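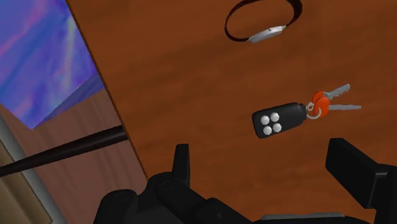
The planner gave up at run 113 and Noemi Farina went to get a coffee.

When she came back the log had one new line in it. No feasible grasp. She read it twice, scrolled up, and found the same line under runs 112, 109 and 104. The keys had been put down at a different angle each time. The watch had moved as well, but the watch only mattered if the arm had to go round it.

"It's the ring," she said.

Bernd Rieger did not look up. He had the other desk by the window and was working on the release notes, which were due at four. "What about the ring?"

"It picks the ring. Every time it fails, it's aimed at the ring. There's nothing there to hold."

"So tell it not to."

She had told it not to, in August, with a rule that took nine lines and broke everything else. The planner at Prasteo was called Clesik and it was older than her time at the company. It scored every place on an object where two fingers might close, then took the best score and asked whether the arm could get there. The fob ought to have won easily. It was a solid block with two good sides. But Clesik liked the middle of things, and the middle of a fob and two keys stretched out in a line was more or less the ring.

She opened the scoring file. The comments were signed T.S., and the last was six years old.

do not trust centre of mass for chains, it said. fix later.

"Who's T.S.?"

"Theda Sperling," Bernd said. "She wrote most of that. She's at Hellwig now, doing lifts."

"Did she ever fix it?"

"Does it look fixed?"

Noemi wrote to her at lunch. She kept it short and did not expect much. The answer arrived before she had finished her soup.

Is that still in there? Theda wrote. I am sorry. The object model thinks a bunch of keys is one stiff thing. It finds the middle of that thing and is very pleased with itself. I started splitting objects at the joints and then I left. Look for a branch called burnemum. It is where my parents live. It won't build.

It didn't build. Noemi spent the afternoon on it. Half the calls went to a library that had been renamed, and the splitting code used degrees in one file and radians in the next. By three she had it compiling. By half past it ran, and cut the keys into 166 parts.

"That's too many," said Bernd, who had come over to stand behind her chair.

"It's cutting at every tooth."

"Can you give it a smallest size?"

She gave it a smallest size. It cut the keys into four: fob, ring, key, key. She sat and looked at that for a while. Then she changed the scoring so that each part had its own middle, and parts too thin for the fingers were dropped before the arm was asked anything at all. That took eleven lines, two more than the rule in August.

She set the seed to the one from run 113 and started it.

The keys appeared where they had been. The arm waited over the table with its fingers open. In the log the candidates went by, 3,063 of them, most thrown away in the first pass. What was left sorted itself and the top line said fob, left side, right side, reachable.

The fingers went down on either side of the fob and closed. The arm went up. The keys came with it, swinging a little from the ring, and the check at the end of the run turned green.

"Again," said Bernd.

She ran it again, and then ran the whole set from the start and let it go while she answered her post. It finished at ten to six. It had failed on 72, which she had never seen fail, and on 40, where the strap of the watch was lying across the fob. All the ring failures were gone.

Bernd had sent the release notes without it. She did not mind. It would want a review, and Charoen Tanasarn was the only one left who read that file, and he was away until September.

She wrote the commit message and then went back to the comment. She deleted fix later. She left the first part and the initials, and put her own underneath.

Then she wrote to Theda to say that it built, and opened run 72.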